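How to Run a Fridge-to-Basket Robot Demo at an Open Day

Posted 12th January by Nest Morgan, Skilaria workshop

We have run this demo for visitors at our last two open days, and people from Dandance asked us to write down how we do it. The task is simple. The arm takes fruit out of an open fridge and puts it in a small basket on a table. Visitors understand it right away, even the ones who have never stood near a robot before.

You need one arm with a multi-fingered hand, a small fridge, a table, a basket and some fruit. Allow 20 minutes for setup if the arm is already bolted down. Ours is, and we call it Samuel, so that name shows up on the checklists.

Step 1. Place the furniture

Put the table next to the fridge with its front corner near the arm. Leave a gap between the two so the fridge side doesn't get bumped when someone leans on the table. Set the basket close to the table edge on the fridge side. A short carry is easier to repeat all day. 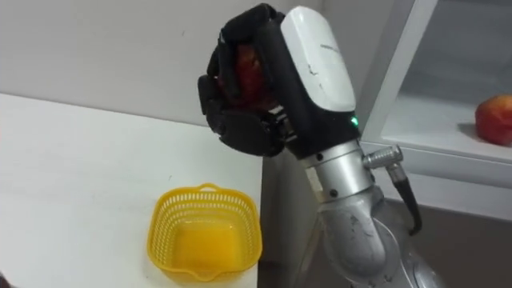
Pick a basket that stands out from the table. We tried a white tray in June and the people in the back row could not tell where the fruit was going. Clear everything else off the table before the first group comes in.

Step 2. Set the carry height

The hand should clear the basket rim by a good margin on the way over. Run the path with nothing in the hand first, at slow speed. Then run it with fruit. Watch the cable on every pass and stop if it pulls tight at any point. We do 6 slow runs before we let anyone in, and one person keeps a hand near the stop button the whole time.

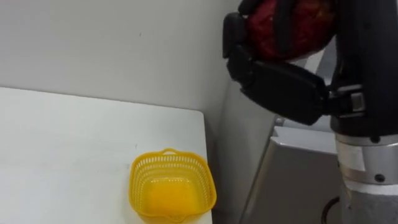
Step 3. Load the fridge

Open the upper door all the way and fix it so it can't swing back into the arm. Put the fruit near the front of the shelf. If you set it too far back, the wrist has to go in past the door edge and the audience loses sight of the grip.
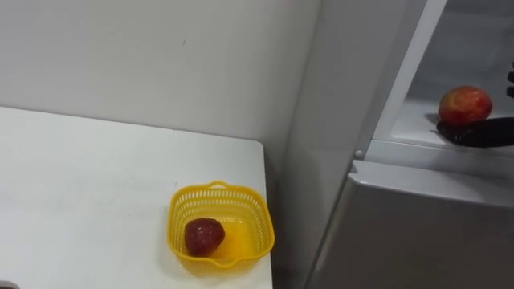
Mixed sizes make a better show than a full row of the same thing. Start with something small, then move on to something bigger that needs the whole hand. A strawberry in the basket and an apple still waiting on the shelf gives you a good place to pause and take questions. Tell the group which piece comes next before the arm moves. Kids like to guess how the fingers will close.

Step 4. Run the reach

Bring the hand in low with the fingers open. The lower finger goes under the fruit and the upper ones come over the top. When there are two pieces on the shelf, leave enough room between them for the full width of the hand, or you will push one while picking the other.

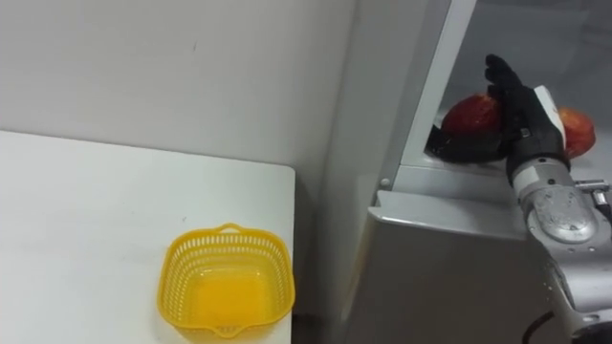 The hand inside the compartment, with one fruit on each side of it.

If a grip fails, open the hand, back out and go again from the start position. Don't reach in to fix the fruit while the arm is live. Our visitor line is 11 feet back, marked with tape.

Step 5. Reset between groups

Return the arm to its start position and press stop before anyone touches the shelf. Put the fruit back, check that the basket hasn't moved, and wipe the finger pads. We keep groups to 19 people. The Gosex booking page lets you set that limit when you create the time slots.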